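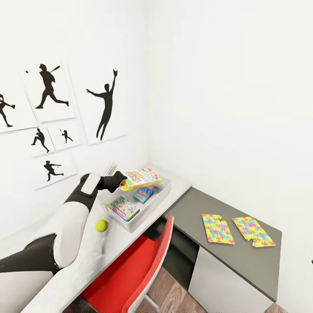 Issue 22, page 5

Minutes of the desk cell meeting

Present: Heike Stöcker (chair), Arne Brinkmann, Valtteri Keskinen, Imke Rathjen (minutes)
Apologies: Pichit Chantharasri, who sent written comments on items 3 and 4

1. Previous minutes

Accepted with one correction. The gripper pads were ordered from Stonditz, not from Waweru. Arne will fix the purchase sheet to match.

2. State of the simulated cell

Valtteri reported on the desk cell in Cidura. The arm, gripper, bin and both desk sections load without errors, and the scene now starts from a clean file every time. Before the change it was picking up leftover object positions from the last session, and this was behind most of the odd starts logged in October.

The render at the top of these minutes is from the new file. It has the gripper closed on the Go Fish box, with the box tilted just above the upper edge of the clear bin. Heike asked that the same view be kept as the reference view from now on, so that people stop comparing pictures taken from different places in the room. Agreed.

3. Bin position and edge clearance

Most of the meeting went on this. The bin stands diagonally on the white desk, and the approach path was written when it was square to the wall. With the bin turned, the held box comes very near the edge if it is carried at a tilt.

Arne's view is that the path should be rewritten for the bin as it stands. Valtteri would sooner turn the bin back. Pichit's comment was read out: he wants the diagonal kept, as the real bench at Ramine has it that way and the two should not drift apart. After some discussion Pichit's view was accepted.

Decided:
The bin stays diagonal.
The bin's position goes into the setup file as a fixed value. It is not to be dragged by hand in the viewer.
Arne will raise the carry height so a tilted box clears the edge, and will write the new value in the log next to the old one.

Heike asked whether the collision shape of the bin is the same as what is drawn. Valtteri said no. The drawn bin is clear plastic with thin sides, but the collision shape was made thicker early on to stop boxes sinking through it. He thinks some of the reported edge contacts come from this. He will try the thinner shape and run it against the old one before anything is replaced.

4. Gripper settings

The closing force was set for the larger flat board game box and never changed for the others. Imke noted that the Go Fish box and the small blue box have been run with the same value. Nothing has failed outright, but the log has contact warnings on both.

Pichit suggested in his comments that each box get its own line in the settings, with width and force together. Agreed. Imke will add them and mark the current value as the default for anything not listed.

There was a short side discussion on whether the black gripper model still matches the one on the bench after the pad change. It does not quite — the new pads are thicker. Valtteri will measure them when he is next at Ramine. Until then the gripper model is left alone.

5. Joint limits and elbow

The last long run finished with 2,664 cycles logged. Arne went through the warnings. More than 400 were the same elbow limit message, nearly all on the return move. The arm is mounted low on the left, so the elbow has to fold a good way up to get back from the bin. He proposes a waypoint a little further from the wall on the return. Heike asked him to change only that and rerun, so the effect can be told apart from the carry height change in item 3.

Decided: return waypoint first, carry height second, with a separate run for each.

6. Loose objects

Imke asked if the tennis ball on the white desk should be fixed in place. It lies close to the front edge and is free to roll if the elbow touches it. Valtteri prefers to leave it free, as a disturbed ball is an easy sign of a bad path. Left free. Its start position will be checked at each reset.

The red chair, the wall prints and the foam mats on the gray desk are background only and are locked. No change.

7. Routine checks

The reset check will be run before every long run:
Load from the clean file, not from a saved session
Home the arm and read back the joint values
Open and close the gripper once with nothing in it
Compare with the reference view
Write name and start time in the log

Arne asked that the Sunday run be skipped until items 3 and 5 are done. Agreed.

8. Any other business

Valtteri's license for the Cidura editor runs out soon. Heike will renew it with the others.

Next meeting once Arne's two runs are in. Imke will send the invitation.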